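Visit report: Danano demonstration room, Fesville

Shona Dow and I visited the Danano site in Fesville on a Saturday in September. The purpose was to see how the group gathers examples for its pick-and-place policy, and whether the method would transfer to our own cell. Eduardo Brandão, who runs the recording, was our host.

Collection

An operator moves a leader arm by hand and the follower arm copies it. Joint positions and camera images are logged together by Skamo, the group's own recorder. Each run is saved as one example, with a task label and a pass or fail mark entered by the operator. Failed runs are kept but are left out of training by default.

The set held 2223 examples on the day of our visit. Of these, 1154 involve the numbered platforms, which have shallow recesses in the top surface. The operator varies the start position of the block between runs. Brandão said that early sets with fixed starts gave a policy that reached for the same point whatever the camera showed.
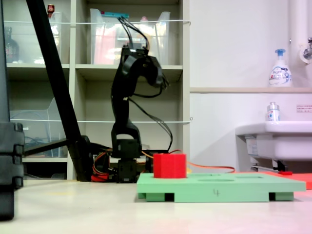 Labeling and review

Review is done the same day, at double speed, by someone other than the operator. The reviewer checks three things: that the label matches the task, that the video and joint logs line up, and that the operator's hand does not enter the view. A batch of 169 examples had been set aside for timing errors. The fault was traced to a dropped camera stream, and the batch will be recorded again.

Dow asked about agreement between reviewers. It is not measured at present. We consider this a gap, as the pass mark for a block resting partly on the edge of a recess is left to judgment.

Training

Models are trained overnight on a shared machine called Wumbei. We saw 2 checkpoints compared on the same starting layouts. The newer one was slower on approach and made fewer second attempts at the grasp. Brandão will send us the file format notes and the reviewer checklist.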